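Journal > Living Here > Flowers and other customs

How I learned to give flowers

14 February 2021

When I moved to Cavville I already spoke the language well enough for work. I could write an email to a customer and I could call the electric company. What I could not do was arrive at the door of a person who had invited me for dinner. I did not know what to hold in my hands.

In the place I come from, you bring flowers and the number of them must be odd. An even number is for funerals. Every child knows this, the same as every child knows not to whistle inside the house. Also you do not bring yellow ones to a person you love, and you take off the paper before the hostess opens the door. My mother used to do this on the stairs, very fast, and then she had the problem of where to put the paper. Usually it went in my pocket. I have sat through many dinners with a big ball of paper in my coat.

So for my first invitation here I bought seven tulips, I took the wrapping off in the elevator, and I gave them wet and naked to the hostess. She was very kind. She said "oh, did you pick them yourself?" I did not understand the question until I was back in my apartment, and then I was ashamed for a week.

After that I began to ask people. In the office, at the bus stop, and most of all at Plandora, the flower shop on the way to my building, where they are patient with me. The paper, they explained, is part of the present. People choose it. They will stand and think for a long time between the brown and the orange, and some of them care about the paper more than what is inside it. The ribbon stays on too. You hand over the whole thing and the other person does the work.

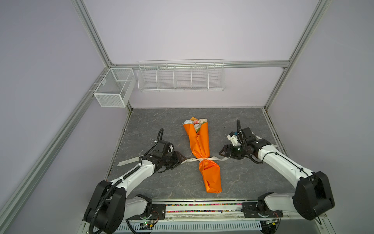 Should you count them?

I still count. I know that it has no meaning here and that the shop sells by the dozen, which is even and would make my aunt cross herself. The first time I asked for eleven roses the girl gave me twelve and said the last one was free. I thanked her, and outside I stood for a while wondering what to do with the extra one. In the end I put it in a glass in my own kitchen. Now they know me and they don't give me extra.

A friend who comes from the other side of the world told me that for her the bad number is four. Another one said that in his family you never give anything with thorns. I find this comforting. Everybody seems to have some small rule that they carried with them on the plane, and most of us are too shy to mention it, so we walk around obeying it in secret.

What to say at the door

This was harder than the flowers. Where I grew up, the guest says that it is only a small thing, and the host says that you should not have spent the money, and the guest says it was nothing, and it continues until somebody's soup is getting cold. Here I say "these are for you" and they say "thank you, they're beautiful," and it is finished. For the first two years it felt to me almost rude. Once I tried to do the long version by myself, both parts, and the host only looked at me and asked if I wanted to sit down.

I practiced the short version in the mirror. It is a little silly to confess this, but I think many people who live in a second language practice in the mirror.

Bread instead

You don't have to bring flowers at all, of course. When I visited my cousin in Duvholm, 608 kilometers by train, I was worried that anything with petals would be dead before I arrived. I asked at De Luca, the bakery beside the station, and bought a round loaf with seeds and a box of almond cookies. They put the cookies in a box with a paper band so tight that I had to use my teeth for it later. My cousin liked the bread much more than any flowers I ever gave to her. She ate the first piece standing, with her coat on. We finished the cookies on the second evening and talked about our grandmother, who did not believe in buying flowers when there was a garden, and who gave everybody jam.

I think about her when I see what people pay in February. She would ask how many jars this is.

The paper afterward

One habit from home I could not stop, and this is saving the wrapping. Ribbons, tissue, the good cardboard, pieces of string. I have a drawer for it. I open everything slowly, with a fingernail under the tape, and people who are watching get nervous and tell me to just tear it. Sometimes I do tear it now, to please them. I don't enjoy it.

The drawer is useful! Last October I wrapped 7 presents for the children in my building without buying anything, and only one had to be done with pieces from two different papers. The little boy downstairs got that one and he said it was the best, since it looked like a pirate's.

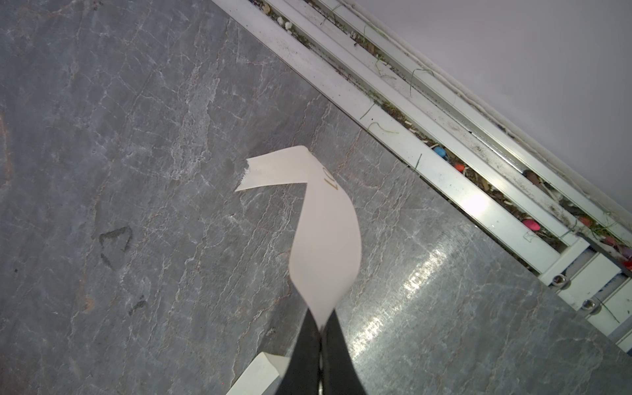
Strip of paper, twisted, with a torn end.

Today I will go to Plandora before they close. I am invited for dinner to the same house where I brought the naked tulips. I was thinking of something pale this time, maybe cream and pink, and I will leave the paper on and say only one sentence. But there will be an odd number, and I will not explain it to anyone.

Contact | © Notes from Cavville | Back to top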